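Bjarke Nørgaard
Monday, December 9, 2019

1/ Winter jacket maintenance, a thread. Subject: one black zip-up with a brown hood lining. Currently on the bed. 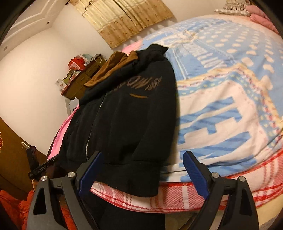
2/ Starting point. I bought it secondhand in Imville in September, for 200. The shop had no care label to show me. It had been removed, along with a small piece of the side seam.

3/ The print on the back reads "OW 1969" as far as I'm concerned. There is more to it than that, but those are the characters I care about. Brownish-gray, faded, with a short orange-brown stripe under it.

4/ Faded print changes the wash procedure. Inside out, zipper closed, cold water, 600 rpm spin. My machine offers 1,000 as the default on every program and has to be talked down each time.

5/ Zipper closed matters more than people think. An open metal zipper will work on the lettering for the entire cycle. I lost most of a logo that way on an older jacket (a Brusholm, gray, no longer with us).

6/ Detergent: liquid, half dose, no softener. Powder leaves pale marks on black fabric and then you rinse twice. I use the plain Grusora one. Their sport version smells like a swimming pool and costs more.

7/ Drying. No dryer. Hang it by the shoulders on a wide hanger, hood pulled out from the body. Hood linings dry last. Mine took 2 days in the hallway last time, with the window open a crack.

8/ Someone asked about folding versus hanging for storage. A hanger is fine for a week or so. Over a whole summer the shoulders get points in them – I fold.

9/ Folding, on a bed, because the desk is too narrow:
Lay it flat. Smooth the hem first, then work toward the collar.
Sleeves across the back, cuffs level.
Hood down over the sleeves.
Bottom third up, then once more.

10/ If the print is thick, put a sheet of plain paper between the layers. Old plastisol can stick to itself in a warm closet. Tissue works too but tears when you pull it out.

11/ Reply to the question about the duvet cover: pale blue, white and light pink, yes. It was on sale at Bundgaard. I have no further information on it. It gets washed at 60 and has held its color.

12/ It does collect lint, and black fabric picks that up. Brush the jacket after folding, before it goes in the box. A damp rubber glove does the job if you don't own a brush.

13/ Zipper care: a little candle wax on the teeth, run the slider up and down a few times, wipe off the excess. Once a year. Pencil graphite also works but not near a light lining.

14/ Open item: the side seam. Around an inch needs restitching where the label was cut out. Black polyester thread, backstitch. I'll post the stitch spacing when it's done.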